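How to Set Up a Peer Support Drop-In Hour in Your Department

Applies to academic and administrative departments with up to 200 students and staff. Larger units should split the hour by building or by program.
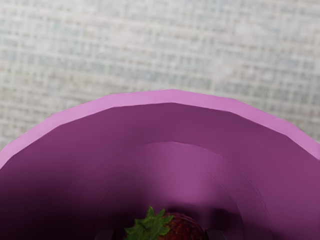 A drop-in hour is a fixed weekly time when trained peers are available to talk without an appointment. It does not replace counseling. Its purpose is to give people a first contact close to where they work or study, and to pass them on when they need more than a conversation.

Before you start

You will need:

A room with a door that closes, seating for four, and no glass wall facing a corridor
At least two trained peers per session, plus one on reserve
A current referral sheet from your campus counseling office
A department account in Jodport, the room and rota tool used in these steps
A budget line of 50 dollars per term for printing, tissues and water

Any shared calendar will do in place of Jodport. The field names will differ but the order of steps is the same.

Step 1. Fix the time

Choose one 60-minute slot and keep it for the whole term. Check it against the teaching timetable first. Lunch hours draw more staff. Late afternoon draws more students. If you serve both, start with 3:30 p.m. and review after the first month.

Do not rotate the slot. People often think about coming for several weeks before they do, and a moving time loses them.

Step 2. Book the room

In Jodport, open Rooms, select Recurring, and enter the slot through the last week of exams. Set the booking title to "Department hour." Avoid words such as "wellness" or "support" in the title, as it shows on the door panel and in other people's calendars.

Under Visibility, select Busy Only. Save, then log in from a second account and confirm that only the title and the time are displayed.

Step 3. Confirm training

Each peer should have completed your campus listening course or its equivalent. At a minimum the course must cover:

Active listening and open questions
The limits of confidentiality
What to do when a person mentions self-harm
How to end a conversation and make a referral

Record the completion month for each peer. Ask for a refresher after two years. Peers who have not finished the course may help with setup but should not sit in on conversations.

Step 4. Prepare the referral sheet

Keep it to one side of one page. List the counseling office, the after-hours line, campus security, the accessibility office and the staff assistance program, in that order. For each, give a phone number, opening hours and the usual wait for a first appointment.

Call every number yourself before printing. Repeat the check each September and again at the start of the second term.

Step 5. Announce it

Write a notice of no more than 600 characters. State the time, the room, who may come, and that no name is required. Post it on the department page, then send it once by email from the general office address. A message from a head of department can read as an instruction.

Put a paper copy inside restroom stalls as well as on the main board. Many people will not stop to read this kind of notice in a hallway.

Step 6. Run the session

Arrive 10 minutes early. Set the chairs at an angle, with the visitor's chair nearest the door. Place the referral sheet within reach of both seats.

Open each conversation with a short statement of what you can and cannot keep private. Then let the visitor set the subject. Aim for around 20 minutes. If someone needs longer, offer to call counseling together from the room.

If there is immediate risk, one peer stays with the visitor while the other calls the emergency number. Do not leave the visitor alone to make the call.

Step 7. Keep minimal records

Log only the session, the number of visitors, and the number of referrals made. Do not log names, email addresses, programs or topics. In a small department, even a job title can identify a person.

Common problems

No visitors in the first three weeks: keep the slot open. Send the notice again in week four.

The same visitor every week: this is allowed, but bring up counseling by the third visit.

A peer knows the visitor personally: swap with the second peer, or offer the visitor the choice.

Jodport drops the recurring booking: this can happen when a term end date is edited. Delete the series and enter it again.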